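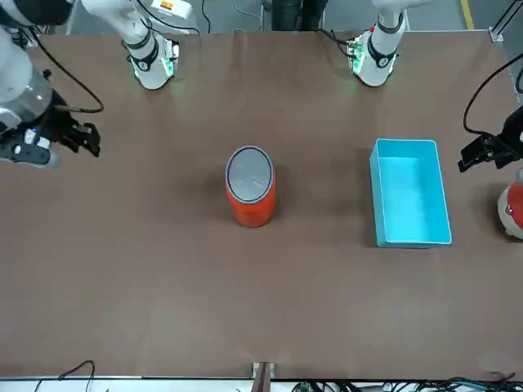
Keeping a Home Movie Room in Working Order

Home Projectors Screens Sound Seating
Search Cluter Home...
2,721 shares

Updated May 30, 2026

Most picture complaints in a small movie room come down to dust, heat or a screen that has been wiped with the wrong thing. The notes below assume a ceiling-mounted projector and a fixed-frame screen.

Air filter

Switch the projector off and let the fan stop before opening the filter door. Vacuum the filter with a soft brush at low suction. Foam filters of the kind used in the Nesska models can be rinsed, but must be fully dry before they go back. Paper filters are replaced, never washed. Reset the filter timer afterward or the warning will stay on.

Lens

Use a hand blower first. If marks remain, wipe from the center outward with a clean microfiber cloth and lens fluid applied to the cloth. Do not spray the glass. Canned air can leave propellant on the coating.

Screen surface

Dust with a dry microfiber cloth in one direction, top to bottom. For a spot, use distilled water and light pressure. Glass cleaner and melamine sponges will change the gloss of a matte screen, and the patch will show in bright shots. Acoustically transparent screens should be dusted only - water can carry dirt into the weave.

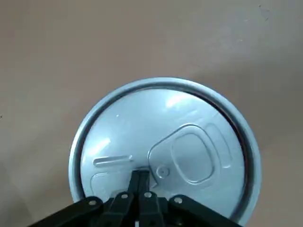 Picture alignment

Level the projector and center it on the screen before touching keystone correction. Keystone scales the image and softens fine text. Use lens shift if the unit has it. Let the projector warm up before setting focus, and check all four corners.

Seats and floor

Vacuum the recliner tracks every 3 months. Popcorn salt holds moisture and will mark bare steel. Keep speaker cable out of the footrest path; a flat raceway such as the Bultico takes 2 runs and can be painted to match the baseboard.

Light control

Paint the wall around the screen in a dark, flat finish. Cover standby lights with dimming stickers, leaving remote sensors clear.

7 comments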